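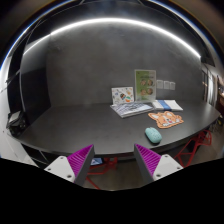
School robotics club: how many demos for one desk task?

Posted by Nobuhle Ngcobo, Sep 28, 2023

Our club at Fellville is doing a tidy-the-desk project with hand-held grippers. We've got 59 demos of picking up the mouse and the trained arm still hovers over it like a vicar at a buffet. Do we need more, or better ones?

Busisiwe Masilela
Both, sorry. We did 50 in August and got the same dithering. At 294 it started committing. Vary where the mouse sits, close the fingers on its sides, and bin any take where someone changes their mind halfway. 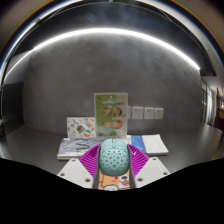

Mouse held by the sides, a finger each way.

Khumalo
More. We did 1,063. Can't remember why.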